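Yuk-lan Mok does her folding on the bed, and she would like it known that she owns a table. "The table is where things go to be forgotten," she says. "On the bed you have to finish, or you sleep in it."

She has sorted, folded and sold second-hand clothes from home for long enough to have views on collars. Her stall, Lai, opens on Tuesday mornings and sells knitwear, denim and whatever her cousins have grown out of or gone off. She reckons she has folded more than 3,000 pieces, and disliked a good many of them.

I ask about florals. She sighs. "Everybody's aunt had one. Everybody's aunt gave it to me."
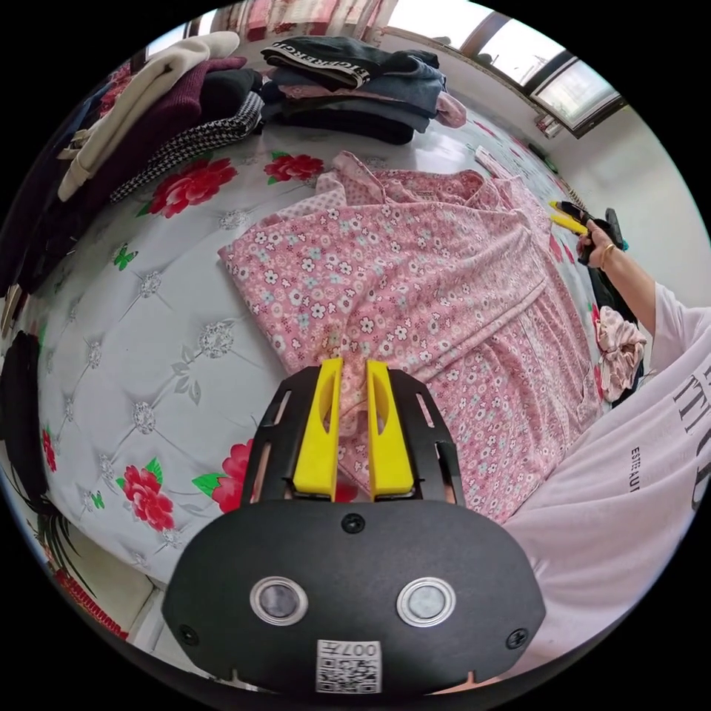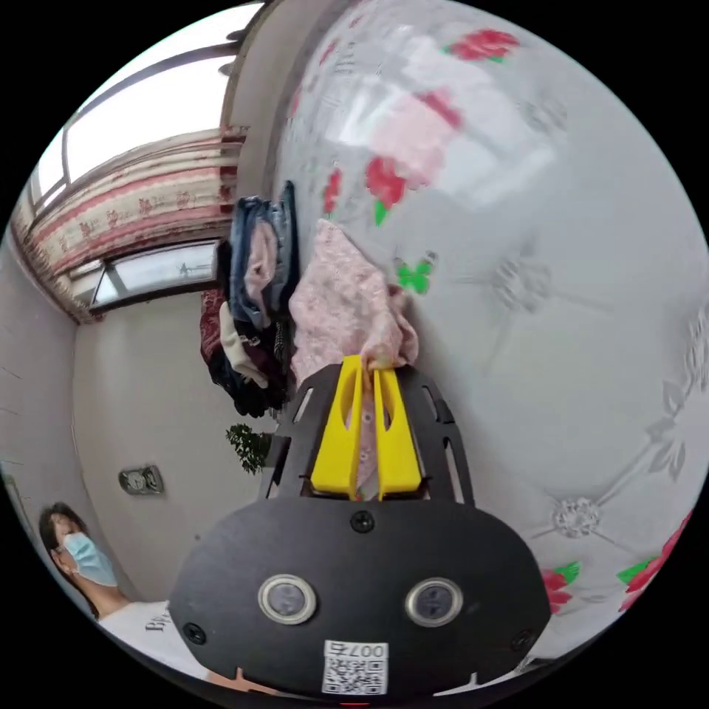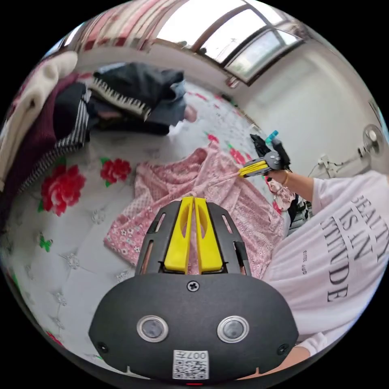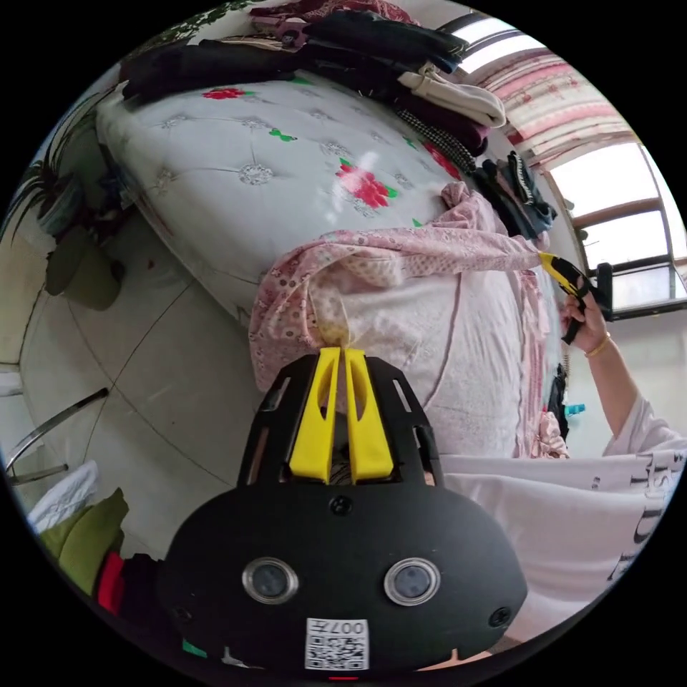
The pink floral on the roses

Her method is plain enough. Spread the thing out, smooth it from the middle, find the corners, then fold. Thin cotton she shakes first. Knits never get shaken - "you'll have a dress by lunchtime" - and jeans go to the bottom of any pile, where they can't squash anyone.

And the roses on the bedspread? "My sister chose it. You lose a flowery blouse on it for a whole afternoon."

Her friend Maham Jafri once gave her a folding board. It is under the bed, keeping the suitcases level.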